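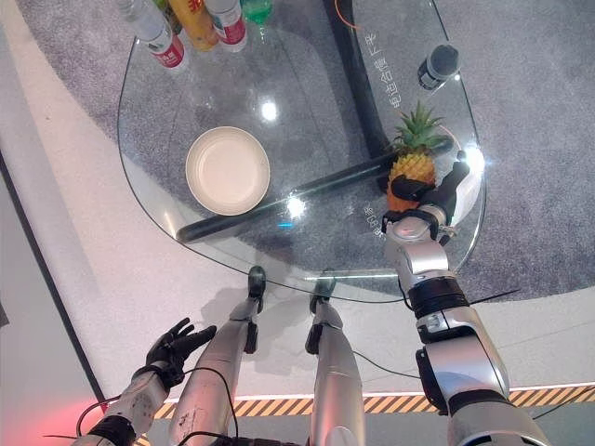

How do you keep a glass coffee table from looking a mess five minutes after you've wiped it? Keep one plate out for the small stuff, give the drinks one end and leave the middle alone. I've had a glass table for years now and that's as close to a system as I've ever got, so settle in, this is going to be a long one.

1/ A few of you asked about glass tables after my moan last week, so I'm putting it all in one place. Mine is the rounded triangle kind, clear top, black frame underneath. I love the shape. I do not love how every single crumb shows up like it's under a spotlight.

2/ First thing, the shape. If you've got a small living room and you keep whacking your shins on a square table, get something with curves. My shins have been bruise free since September. My other half still manages to walk into it, but he walks into doors as well.

3/ The awkward bit is that a rounded triangle has no proper "end". You can't line things up along the edge the way you would on a rectangle, they just look like they're sliding off. So I group things. Bottles together at the far side, fruit to one side, plate wherever people can reach it.

4/ Bottles! Everyone in this house opens a drink, has three sips and opens another one. I used to go round collecting them. Now they all get shoved together at the far side of the table and whoever's thirsty has to look there first. It looks like a very cheap bar but we waste a lot less.

5/ Write your initial on the cap if you've got more than two people drinking the same water. Felt tip is fine. It wipes off with a bit of hand gel when you want it gone.

6/ The plate. Mine's cream, round, with a bit of a rim. The rim matters more than you'd think, grapes roll. I leave it out empty and it fills itself up over the evening: peel, wrappers, olive stones, somebody's earrings. Then one trip to the kitchen and you're done.

7/ I tried a tray before that, from Jolasine. Lovely thing, far too big, covered up half the glass so what was the point of having glass? It lives on top of the wardrobe now with the Christmas paper in it.

8/ Pineapple. Yes, a whole one on the coffee table counts as decoration in my book and I won't be argued with. It's cheaper than flowers, it smells gorgeous by the third day and then you get to eat it!

9/ Stand it or lay it down? Mine always ends up on its side at some point, usually because someone's picked it up to sniff it and not put it back properly. If you want it upright, check the bottom is flat in the shop. Give it a little test on the shelf. People will look at you. Let them look.

10/ And lift it from low down, get your hand right round the base. Don't swing it about by the leaves over glass. My sister Zoia Stasiv did that at my mum's and the leaves came away in her hand. The table survived. Mum's favourite bowl did not.

11/ How do you know it's ready? I go by the smell at the base. Sweet means go, nothing means wait, and if it smells a bit like wine you've left it too long (still fine in a smoothie, I've had worse). Colour helps, but I've had green ones that were perfect and golden ones that tasted of nothing at all.

12/ To cut it: take it to the kitchen, please don't do it on the glass. Top off, bottom off, stand it up, slice the skin down in strips. Eyes out with the tip of the knife. Quarters, core off, chunks. Chunks go on the cream plate and the plate goes back on the table, and they'll be gone before you've sat down.

13/ Right, cleaning. I've been through all the sprays. Tiltamell was nice but left streaks when the sun came in. What works for me is warm water with a tiny splash of white vinegar, one cloth to wash and a different dry one to buff. The dry cloth is the bit people skip.

14/ If your table has any writing printed on the glass, go gently over it. No scouring pads, no scraping with a fingernail. My friend had a lovely one with lettering on and scrubbed half a word off trying to shift candle wax.

15/ Do the underside as well!! You can see it. You'll think you've gone mad, wiping and wiping at a smear that won't shift, and it's underneath. I lie on the carpet with the cloth like a mechanic. Once a fortnight is plenty.

16/ While you're down there, hoover. A speckled grey rug is the best thing I've ever put under a glass table, it hides everything until you're ready to deal with it. We had a plain cream one before and I could have cried every weekend. The grey one was £35 in the Ejigu sale and it's outlived two sofas' worth of cushions.

17/ Cables. One charging lead and the whole thing looks untidy, and if it's a bright colour even more so. I've got a little clip from Statero stuck under the rim and the lead goes through it. When people remember. So it's mostly on top of the glass, being annoying.

18/ Coasters, since someone's bound to ask. I don't bother with cold drinks, the wet rings wipe off. Hot mugs I do, every time, mostly for the noise. China on glass goes right through me.

19/ Someone in the replies says glass tables are impossible with kids. Mine's had a nephew at it every other weekend and the worst so far is jam. Lots and lots of jam. Check yours is toughened before you buy, the shop should be able to tell you.

20/ Last thing and then I'm off to put the tea on. If you've got a better way of getting candle wax off glass, tell me, I'm asking for my friend with the half a word. Also pineapple recipes that aren't upside down cake. We've had it 14 times this year and I've been told that's enough.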